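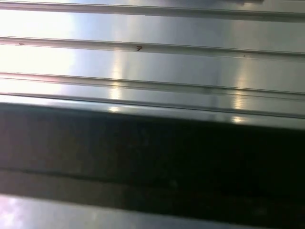 Section 3. Looking after the ribbed stainless steel

I run the kitchen side of things at Naltholm, and this is the section I get the most questions about, so I've written it the way I'd tell you if you were standing next to me. Brushed steel is easy once you know which way it wants to be wiped. The raised rails are where people go wrong (me too, my first September).

Before you start

Let the metal cool all the way down. Take off rings and watches. You'll need two soft cloths, a bowl of warm water, a squirt of plain dish soap and an old soft toothbrush.

CAUTION: Never use steel wool, scouring powder or anything with bleach in it. Wendell Mercado tried a green scrubby pad on our old counter and I still see those swirls every morning!

Everyday cleaning

1. Wipe off crumbs with a dry cloth. Go along the rails, end to end, never across them.

2. Dip the second cloth in the soapy water, wring it out hard, and do the flat channels first.

3. Fold the cloth over your fingertip and run it down the groove under each rail. Grease loves it in there – go slowly.

4. Do the rounded lower lip last. It catches every drip from above.

5. Rinse with clean water and dry right away, again going lengthwise.

Note: Glare hides a lot. When the overhead lights bounce off the steel, look at it from the side, then from the other side. I've called a rail done and found three specks on it after I moved my head.

Small dark or reddish-brown marks

6. Try a fingernail first, gently. If the mark lifts, it was food.

7. If it stays put, mix 3 teaspoons of baking soda with a little water and dab it on. Wait ten minutes, then rub with the toothbrush in the direction of the grain.

8. Rinse twice. Dried baking soda leaves a white film that's a pain to get out of the grooves.

CAUTION: If you can feel the mark as a scratch, stop there. Don't sand it. Leave a note for Ilze Šimkus and she'll take a look.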